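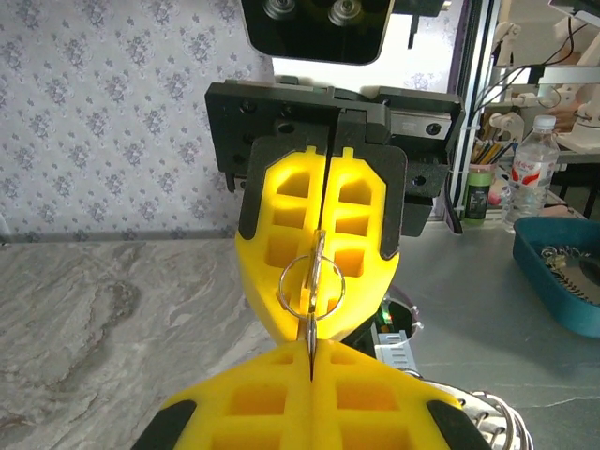 Chapter 6
Legends of Place: How Landscapes Acquire Their Stories

Learning aims

By the end of this chapter you should be able to:
explain what is meant by a legend of place;
tell the difference between a legend, a myth and a folk tale;
compare two versions of the same legend and account for their differences;
judge how far a written version can be relied upon as evidence of an older spoken one.

6.1 Introduction

Many hills, lakes and standing stones in Britain and Ireland have a story attached to them. A boulder was thrown by a giant during a quarrel. A lake covers a town whose people refused shelter to a stranger. Stories of this kind are known as legends of place. They are told about a named spot which the listener could, in principle, go and visit, and they usually offer some account of how that spot came to look as it does.

A legend differs from a folk tale in the way it is told. The folk tale opens in no particular country and at no particular time, and its listeners are not asked to believe it. The legend is set in the known world. Its teller may express doubt, or may say only that the old people held it to be true, but the question of belief is always present. Myths, which deal with gods and with the making of the world, were discussed in Chapter 5.

6.2 The drowned bell of Lollmont

The main text for this chapter is the legend of the bell of Lollmont. In its shortest form it runs as follows. The people of Lollmont ordered a great bell for their church and promised the founder a fair price. When the bell was delivered they paid him half. On the first night it was rung, the ground beneath the tower sank and water filled the hollow. The bell is said to sound from under the lake before a storm.

Two written versions are used here. The Pluston version, which runs to 399 words, is plain in style and gives the founder no speech at all. The Budurton version is much longer, at 1206 words, and was prepared for young readers. It adds a kind daughter who warns the villagers, and she alone escapes to the hillside. Both are printed in full at the end of the chapter, with line numbers.

Students should notice what the two versions share. The broken promise, the sinking ground and the sound of the bell appear in both. Such fixed points are called the core of the legend. The daughter belongs to the Budurton text only and is best treated as an addition.

6.3 Terms used in this chapter

Core: the events found in every known version.
Variant: any single telling, whether spoken or written.
Marker: the feature of the landscape to which the legend is attached.
Retelling: a version altered on purpose for a new group of readers.

Before you read on

Read both versions of the legend once without making notes. Then write a summary of the Pluston version in no more than 90 words, and keep it for use in Section 6.5.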